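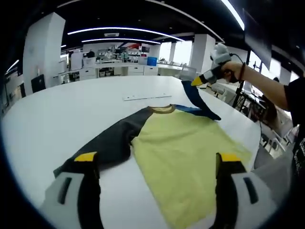 I spent most of November folding shirts for a living. The job is to show the robot how it's done, and you show it by doing it yourself with a gripper in each hand, over and over, until there are enough good runs to train on.

My target was 90 folds a day. The first day I got through 9 before lunch and threw out 6 of them. I was folding the way I fold at home, which means flicking the sleeve over and smoothing with the side of my hand. You can't do that with two fingertips. You pick a spot, pinch, lift, carry it across, let go.

Long sleeves are the slow part. I take the cuff, bring the sleeve up and over the body, and keep the other gripper down on the fabric so the whole shirt doesn't slide along with it. Celeste Cordeiro, who had done the towels before me, told me to pause for a moment before every pinch. I thought that would waste time. It did make each run longer, but I dropped fewer cuffs and had less to redo.

The other thing I had to learn was to stop fixing things in secret. If a fold came out crooked, I wanted to put the gripper down and tug it straight with my fingers. Any correction has to be made with the grippers, or the run gets deleted.

We trained on the first 200 runs last week. The arms got the first sleeve across most of the time and then made a mess of the second one. I went back through my own runs and found I did the second sleeve differently almost every time, sometimes from the cuff, sometimes from the elbow. So now I always start from the cuff, and I'm redoing the set.

Pants are next, after the shirts are finished.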